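Tromlow Workshop Refit: Progress Report to the Menix Fund, April

Electrical work in the main bay is complete. Of the 39 outlets specified, 35 have been fitted and tested. The remainder are on hold until the partition wall is moved. Halvard Lie has signed off the switchboard and the new lighting circuits. 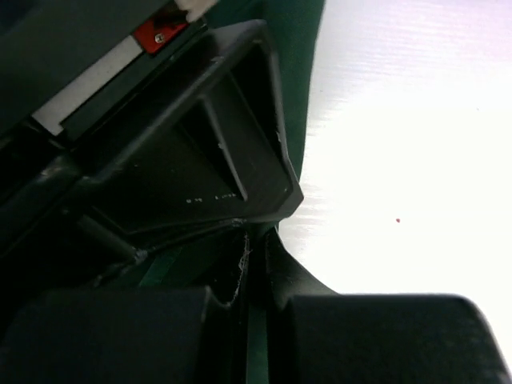
Black angular bracket and housing, with red plate.

Dust extraction is behind program. Plutirach delivered the ducting in the wrong grey and the wrong gauge, and replacement is due in two weeks. Spending to date is about 70 per cent of the grant. No variation is sought.

Heikki Hyvönen
Project Manager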